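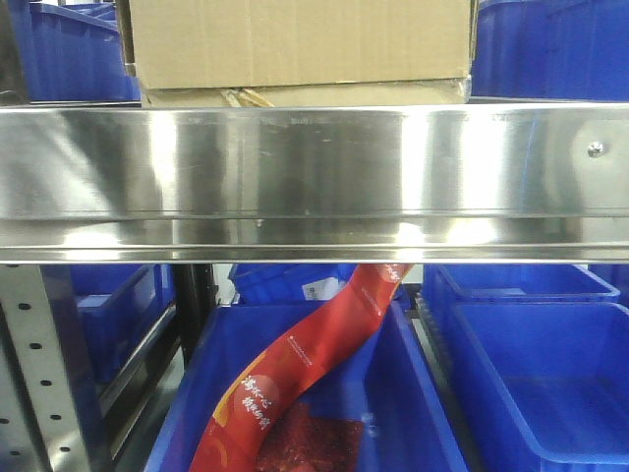 A cardboard box on an upper shelf, above a polished steel beam.

Farico and the Long Life of an Item List

Aug 27, 2018

Players of Farico have always kept records. The game, an online role-playing title set in the trading ports of the Flillis coast, opened with a small catalog of tools, foods and ship fittings, and its first players wrote the particulars down on a shared page. That page has since grown into a reference work of 1,736 articles, maintained by the players themselves and consulted by most people who log in.

The reference work is organized by item. Each article gives the sale value, the weight, whether the object can be stacked in the hold, and what becomes of it when a character dies. Quests, ports and creatures have their own sections, but readers come chiefly for the items. Of the articles opened in a typical week, 70 percent describe something a character can carry.

The most visited entry concerns the Negi lantern, a holiday reward first given out during the game's second winter. The lantern has no use in combat. It can be lit, set down on a dock and picked up again, and it sheds a green light that other players can see. It could not be traded when it was introduced, and a player who lost it at sea had to apply to the harbor clerk for another. Those rules were changed twice. The article records both changes, with the wording of the examine text before and after each one.

Such detail is the product of a firm editorial policy. Contributors may not enter a value they have not confirmed in the game, and an entry resting on memory alone is marked as unverified until a second player has repeated the test. At the last review, 48 articles carried that mark. Most dealt with retired holiday items, few of which remain in use.

Storage and the problem of space

The policy was put under strain by the storage update. Until then, a character's warehouse held 699 slots, and items of the same kind could share a slot only if they were listed as stackable. The update divided the warehouse into crates, each with its own limit by weight. Almost every item article needed a new line, and many of the older weights proved to be wrong.

Editors worked through the list port by port. Fish and grain were finished early, as their weights follow a simple rule. Ship fittings took longer. A mast carried in pieces is heavier in the game than the same mast assembled, a discrepancy that the developers have acknowledged and left in place.

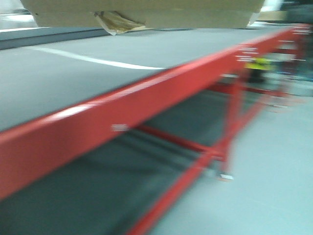

The Enum tables

Much of the recent work has gone into the Enum tables, the numbered lists by which the game assigns categories to its objects. An item's category determines which merchants will buy it and which crate will accept it. The developers publish the tables after each major update, and editors compare them with the existing articles line by line.

The comparison has settled several old disputes. The salt barrel, long described as a food, is classed as a ship fitting and can be sold only to chandlers. The Negi lantern is classed as clothing, although it cannot be worn. Its article now states this without comment.

A revised style guide is due in September. It will set a standard order for the item summary and will require that every change of rule be listed with the update that introduced it. Older articles will be brought into line as they are edited, beginning with those for the starting ports.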